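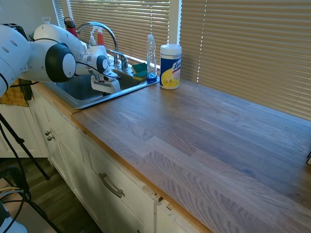

The sink and the long counter.

Call for Participants – Convention Helpers and Small Awards Jury

The Larik Women's Auxiliary is looking for helpers for its state mini-convention in September. We also need two persons for the jury of the scrapbook contest. You do not have to be a member of any chapter. Everybody who is over 18 and likes to work with people can apply.

The convention is held at the Chidiac Hall in Murkent. Guests come from 7 chapters, and many of them are travelling a long way, so we want to receive them well.

We need helpers for the following work:

Reception table. You greet the guests, find their name badge and give them the program. Doors open at 8:00 AM, helpers should be there at 7:15.

Coffee and lunch. You set out cups and plates, refill the coffee and wash up after the meal. Please bring your own apron if you have one.

Stage and awards. You help Gion Schwaiger to keep the certificates in the right order and to guide the winners to the stage. For this work a calm person is best.

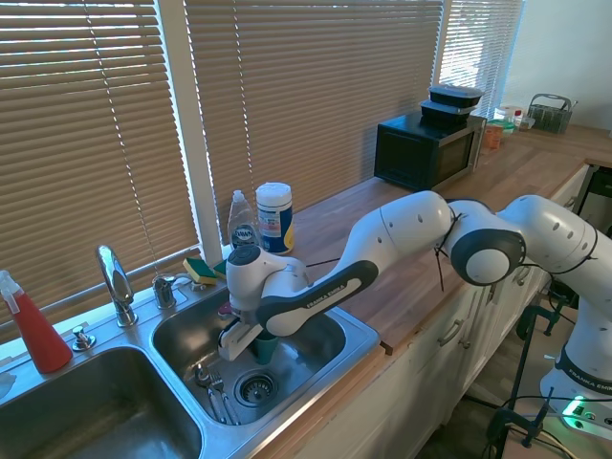

Scrapbook jury. The two jury members look at all books on the Tuesday evening before the convention, from 6:00 PM, and give points for layout, for writing and for how well the year of the chapter is told. You may not be a member of a chapter which takes part in the contest. Experience with paper craft is welcome but it is not a condition. Afaf Haddadin was in the jury last year and will explain the point sheet to you.

What we offer: lunch, a parking permit for the day, and a letter of confirmation for your school or employer if you need one. The work is not paid. Jury members receive also a Kitska gift card.

Shifts are four hours long. You may take a second shift, but please tell us before, so that we can plan the breaks. A short meeting for all helpers will be held in the hall one week before, and we ask you to attend it.

How to apply: write a short letter with your name, your phone number, the work you prefer and the hours when you are free. If you speak a second language, please mention it – we have had several guests who were glad for this. Give your letter to Lama Sfeir at the hall office, room 805, or leave it in the Auxiliary mailbox next to the door. Questions about the jury go to Onni Huttunen at the same office.

Last updated: September

Contact: Larik Women's Auxiliary, Chidiac Hall, Room 805, Murkent | © Larik Women's Auxiliary | Back to top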